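I almost talked myself out of going to the open day at Verkollow on Tuesday. It was sleeting, I had a cold coming on, and the drive is 70 minutes when the road is clear. But Sânziana Nistor had been after me since December to come and see what her group does all day, and she had promised soup, so off I went!

They had two talks in the morning (the one by the man from Cronin ran very long, bless him) and then we all squeezed in around the big monitors for the simulator demo, which was the part I had driven out for. Everything gets practiced in there first. The practice room they loaded for us is called Atico, and I have to say I was charmed by it. I had pictured gray boxes on a gray floor, and instead there were red walls and a mountain painting and a wooden table with odd carved things on it, like the back room of an antique shop.

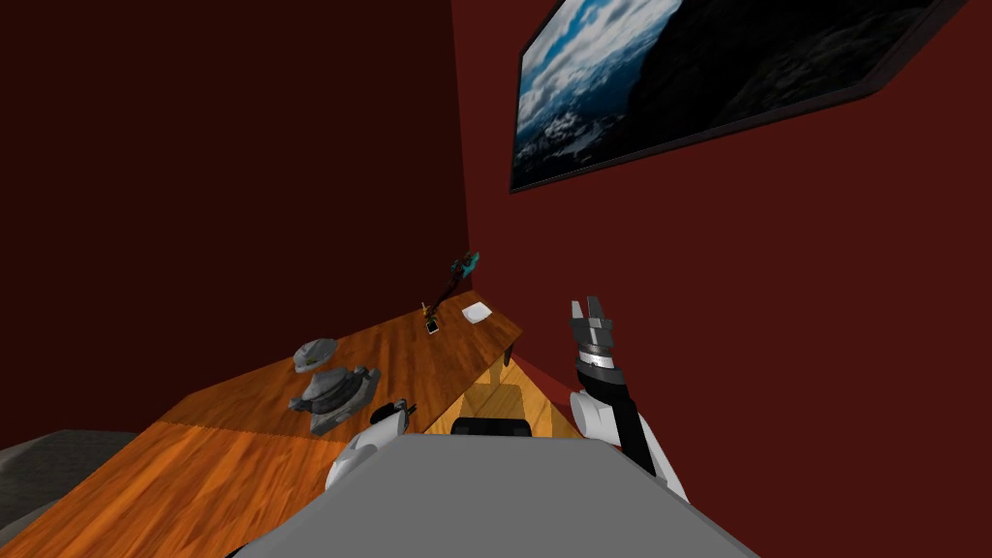
The Atico room, with both arms and a few of the curios on the table.

Sânziana sat down at the controls and talked us through how a session goes. Her team logged 1,300 practice runs last year, and she can be quite funny about the bad ones. A lady behind me asked if the robot ever gets bored — I thought it was a fair question, and Sânziana took it very seriously and said no, but she does.

Then it was our turn. They let 9 of us try, and I was fourth. The software is called Hakus and you steer with a pair of handles that are lighter than you expect. I spent far too long just opening and closing the fingers, because it tickled me, and had to be reminded that there was a line.
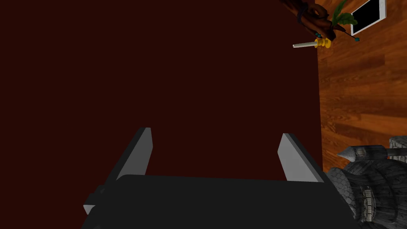
Gripper wide open, with a yellow-handled tool and some leafy driftwood-looking thing off to the side.

The soup was lentil and very good. I stayed until they started stacking the chairs and got home well after dark. Sânziana says there will be another open day, and my sister has already asked to ride along.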